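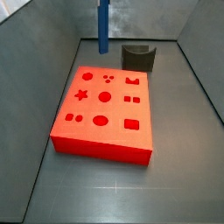 The red foam shape block, with its nine cutouts. Star in the middle row, on the left!

New in the toy library: the foam shape block

We have been waiting for this one since September, and it's finally on the shelf! Ulises Domínguez at Toltton passed it along with a bag of other puzzles, and it has already become the thing I show everybody who walks in the door.

It's a big chunky block with shapes cut into the top, three rows of three. Some are the old favorites (circle, oval, star), but my favorites are the odd ones. One spot has three little round dots bunched in a triangle, another has two small squares side by side, and there's one in the front row that pairs a rounded square with a small circle. Then there's the one in the back corner. Inmaculada Nieto says it's a crown, Damián Gaete says it's a letter M, and I have heard good arguments for both from people who are three years old.

What I love is how much talking it starts. Two of the holes are plain circles, one a bit bigger than the other, so you get into "bigger" and "smaller" right away without planning to. Try asking your child to find every round hole on the block, dots included, and let them poke a finger in each one. You can also lay a sheet of paper over the top and rub with the side of a crayon – the edges should make a lovely pattern for the fridge.

The block goes out for 15 days at a time, same as the other large puzzles. Its number in the catalog is 503, so just give that at the desk or write it on your request slip. If it's out, Miloslav Rusnák keeps the waiting list and will call you when your turn comes up.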